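Ovham Returns Room – minutes

04/08/2023, packing bench end of the room. Started late, the kettle. Notes typed up same afternoon so forgive spelling.

Present: both shifts, plus the Nukau account desk on the phone for items 1 to 3. Line dropped twice.

Minutes of last meeting: agreed. One correction, the tape order was 26 rolls, not a box of 26.

1. Matters arising
Floor mats – came, wrong length, going back. Shelf labels done on the left side of the aisle, right side still in marker pen. Carried over.

2. Nukau returns
Backlog down to 200 parcels. Desk wants it cleared before the next delivery. Shift said fine if the delivery doesn't come early again. Desk could not promise. Long discussion re opened packs: do they go back on the shelf or to Clemitz for the outlet. Agreed – seal broken means Clemitz, no exceptions, stop asking the desk each time. Slip goes inside the bag and not taped to the outside, they fall off.

Action: early shift to write this on a card and put it over the bench.

3. Mạch
Small orders only, starting with the next cycle. They want mixed items in one parcel and paper fill. No plastic fill at all. We have 3 sacks of paper left. Somebody asked what happens to the plastic fill allready on the shelf – use it up on Nukau, they don't mind. Please get the accent right on the labels, they have complained.

Action: late shift to order paper.

4. Gray bins
Most of the meeting went on this. The big gray ones with the sloped sides. Points made:
Floors are scuffed and patchy, and the wear shows. Early shift would like them wiped out at the end of the day, late shift says once a week is plenty. Settled on wiping at every changeover of account, so Nukau things and Mạch things never share a dirty bin.
Items to be spread out on the bottom and not heaped. Small things get lost under bags otherwise and turn up in the wrong order. 2 wrong orders last month from this.
Scratches don't matter. Cracks do. Cracked bin gets turned upside down by the door and stays there until it's replaced.
Bins are not for coats, lunch or empty tape cores.

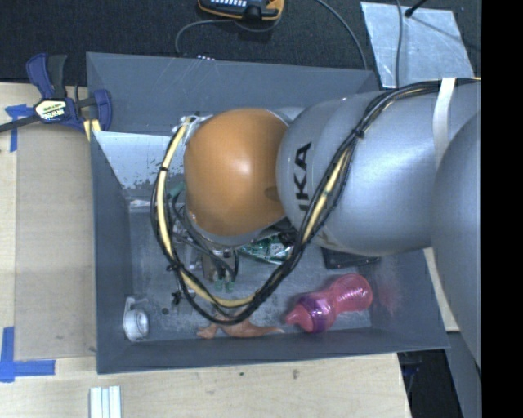 5. Bench and shelves
Tape guns to hang on the hooks. Scissors keep walking, new pair asked for, approved. Top shelf over the bench is too high for half of us, agreed to move the flat cartons up there and bring the mailing bags down. Scale reads heavy – to be checked against the one in the front office before anybody buys another.

Action: both shifts, cartons and bags swapped by next meeting.

6. Clemitz pickup
Driver wants the sacks at the side door and tied at the neck. Last time two were open. Pickup stays fortnightly until December, then we look at it again.

7. AOB
Radio volume. No agreement.
Heater in the corner smells when first switched on, will be reported.
Holiday sheet is on the wall, pencil only please.
Biscuit money is owed, you know who you are.

Item on the loading ramp not reached, goes first next time. Closed when the phone rang for the seccond delivery.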